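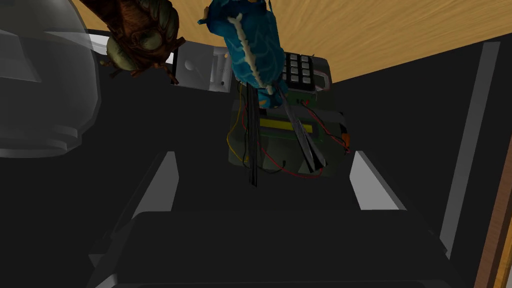
설비 투자 | 자동화

읽는 시간 6분

시뮬레이션 예산은 왜 견적서의 마지막 줄에 놓이는가

부품 조립업체 Kinberg의 2021년도 설비 계획서에는 로봇 셀 항목이 세 줄로 나뉘어 있다. 첫 줄은 팔과 제어기, 둘째 줄은 그리퍼와 안전 펜스, 셋째 줄은 시뮬레이션 환경 구축이다. 초안에서 셋째 줄의 금액은 전체의 3%에 못 미쳤다. 4월 검토 회의를 거치면서 이 비율은 14%로 올라갔고, 그만큼 둘째 줄의 예비품 항목이 줄었다.

계획서를 작성한 생산기술 담당 Edit Gál은 조정의 근거로 피킹 대상의 품목 수를 들었다. 단일 부품을 정해진 자세로 공급하는 셀이라면 오프라인 프로그래밍 도구 하나로 충분하다. 반면 형상이 제각각인 물체가 섞여 들어오는 셀에서는 파지 정책을 실기에서만 조정할 경우 라인 점유 시간이 그대로 비용이 된다. Kinberg가 검토한 셀은 후자에 속하며, 대상 품목은 39종이다.

시뮬레이션 비용은 통상 라이선스, 연산 자원, 자산 제작의 세 갈래로 잡는다. 앞의 두 가지는 공급사 견적으로 확정된다. 문제는 자산 제작이다. 물체 하나를 가상 환경에 올리려면 외형 메시와 텍스처 외에 충돌 형상, 질량, 관성, 마찰계수가 필요하다. 외형은 공개 라이브러리에서 가져올 수 있으나 물성값은 비어 있거나 일괄 기본값인 경우가 많다. 얇은 전선, 날이 있는 공구, 투명 용기는 특히 손이 많이 간다. 전선은 강체로 처리할지 변형체로 처리할지에 따라 연산량이 달라지고, 투명 용기는 깊이 센서 모델을 별도로 조정해야 한다.

시스템 통합업체 Sequeira는 자산 제작 단가를 물체의 난이도에 따라 세 등급으로 구분한다. 이 회사에서 견적을 담당하는 Beatriz Meireles의 설명은 다음과 같다.

"발주처가 보내는 목록에는 품명과 치수만 적혀 있습니다. 우리는 실물 표본을 요청합니다. 표본 없이 산출한 금액은 납품 단계에서 거의 예외 없이 수정됩니다."

Meireles는 무작위 배치용 소품을 별도 항목으로 뺄 것을 권한다. 학습 장면에 섞는 방해 물체는 실제 공정과 무관해도 된다. 장난감이든 주방용품이든 형상과 표면이 다양하면 역할을 한다. 이런 소품은 기성 자산으로 채우고, 정밀 모델링 비용은 실제 취급 품목에 집중하는 편이 합리적이라는 것이다. Kinberg는 이 권고에 따라 소품 약 300점을 기성 자산으로 조달하고, 39종에 대해서만 물성 측정을 발주하기로 했다.

그리퍼 선정도 시뮬레이션 항목과 분리하기 어렵다. Kinberg의 후보는 평행 2지형과 진공 흡착형이었다. 2지형은 접촉 모델이 비교적 단순해 가상 결과와 실기 결과를 대조하기 쉽다. 흡착형은 표면 거칠기와 누설을 모델에 반영해야 하므로 검증 일정이 길어진다. 하드웨어 단가만 놓고 보면 흡착형이 낮았으나, 검증 인건비를 합산하자 순위가 바뀌었다. 최종 계획서에는 2지형이 반영됐고, 손가락 팁은 교체형으로 지정됐다.

일정 산정에서는 실기 검증 구간을 얼마나 남길지가 쟁점이었다. 가상 환경에서 얻은 파지 성공률은 실기 성공률을 보증하지 않는다. 조명, 센서 노이즈, 손가락 패드의 마모가 차이를 만든다. Sequeira의 제안서는 품목당 실기 시행을 100회로 잡고, 그 결과로 마찰계수와 접촉 강성을 다시 맞추는 보정 작업을 한 차례 포함했다. Gál은 보정을 두 차례로 늘려 달라고 요구했고, 추가분은 선택 항목으로 처리됐다.

연산 자원은 임차로 결정됐다. 사내 서버를 구매하면 감가상각 기간이 셀의 학습 기간보다 훨씬 길다. 학습은 도입 초기에 몰리고 이후에는 신규 품목이 들어올 때만 발생한다. 다만 Lavis 공장에서 두 번째 셀을 추진할 경우 사용량이 늘어나므로, 임차 계약에는 중도 전환 조항을 넣었다.

소프트웨어는 Sendance의 시뮬레이션 패키지가 우선 검토 대상이다. 평가 기준은 렌더링 품질보다 접촉 연산의 안정성에 가중치를 두었다. 장면에 물체가 다수 겹쳐 있을 때 관통이나 진동이 생기는지, 물체가 공중에 생성된 뒤 정착하기까지의 연산이 재현 가능한지를 본다. 동일한 난수 시드로 동일한 배치가 나오지 않으면 회귀 시험을 구성할 수 없다. 라이선스는 동시 실행 수 기준이어서, 병렬 학습을 늘리면 비용도 비례해 오른다.

계약서에서 확인할 조항은 자산의 소유권이다. 통합업체가 제작한 모델과 측정 물성값이 발주처에 귀속되지 않으면, 다른 업체로 옮길 때 같은 작업을 다시 발주해야 한다. Kinberg는 원본 메시, 충돌 형상, 물성 시트를 개방형 포맷으로 인도받는 조건을 명시했다. Sequeira는 자체 변환 도구를 인도 범위에서 제외하는 선에서 이를 수용했다.

유지 비용은 연 단위로 따로 편성된다. 품목이 추가될 때마다 측정, 모델링, 재학습, 실기 확인이 한 묶음으로 발생하며, 계획서는 이를 품목당 단가로 환산해 생산관리 부서 예산에 배정했다. 포장 사양 변경은 신규 품목과 동일하게 취급한다. 셀 본체의 발주는 두 번째 보정 항목의 채택 여부가 정해진 뒤 진행된다.

이 사이트는 서비스 개선을 위해 쿠키를 사용합니다. 계속 이용하시면 쿠키 사용에 동의하는 것으로 간주됩니다.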